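Notes – washstand talk, February, about 500 people if the back rows fill

Say hello. Thank Pirmin Camenzind for the slot. Water on lectern?? check

Start with the question: what do you put down next to the basin without thinking. Pause. Let them shout. Toothbrush, mug, tube of something. Always a tube.

Slide 2 – why mugs. Everyone buys a proper holder, then uses a mug. Handle gets in the way on a narrow shelf, turn it to the side. My aunt's shelf story, keep it SHORT this time

Slide 3 – tubes. Stand them on the cap, contents run down, less squeezing. Crimped end gets bent first. Ask who rolls and who squeezes from the middle (hands up, don't get drawn into it)

Slide 4 – surfaces. Pale wood looks lovely, shows rings. Oil it or put a saucer down. Faltano shelf vs the Montoya one, I prefer Faltano, say so. Rounded corners kinder on hips, small bathrooms esp. Price was 300 for teh pair, somebody will ask

Slide 5 – down to two things. White mug, white tube with the pale blue label, light wood table. Leave it up, drink water

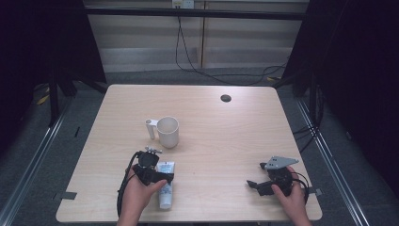
then the bit on habits – put it back where your hand expects it. 4 weeks and it sticks, did for me anyway. Don't read the quote out, too long

Skip Lemel slide if past twenty to. Go staight to the cupboard list

Questions. Repeat them for the back

Handouts by the door, get coat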